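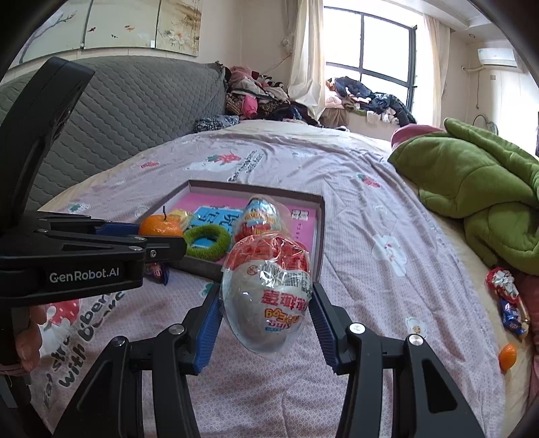 Wrapped egg held between the blue pads, second gripper at the mandarin.

Clullon hand gripper build: questions we keep getting
Last updated August 3, 2021

Does it hold an egg without crushing it?
It holds a big surprise egg in plastic film. I wouldn't stretch that to a hen's egg until somebody brings a carton and a mop.

Do the ribbed pads make any difference?
Tomás Mac Mathúna says they do. His test was 24 grabs with pads and none without, so I'm calling that an opinion.

Can I build one at home?
The arms, yes, if you can get a flat print off your machine. The pivots are fussier. Overtighten the screws and the linkage binds, leave them slack and the tips wander. Expect to redo them.

What did yours cost?
$171 in parts for the first, not counting failed prints. The Somberg forum says you can do it for less. Ask to see the receipts.

How long do the pivots last?
The Prenora notes claim 2,000 cycles. Bríd Mulligan got to 366 before hers had play you could feel. She may have had a bad batch of screws. I doubt it.

Will this teach a robot to tidy my house?
I've heard that one at every Keane open night. You're still the one squeezing the handle.

Should I build one or two?
One. Get it closing square before you start on the other. Most of the half-finished pairs on the workshop shelf went the other way.

Can I borrow the files?
Yes, ask at the bench. The colour of filament is up to you.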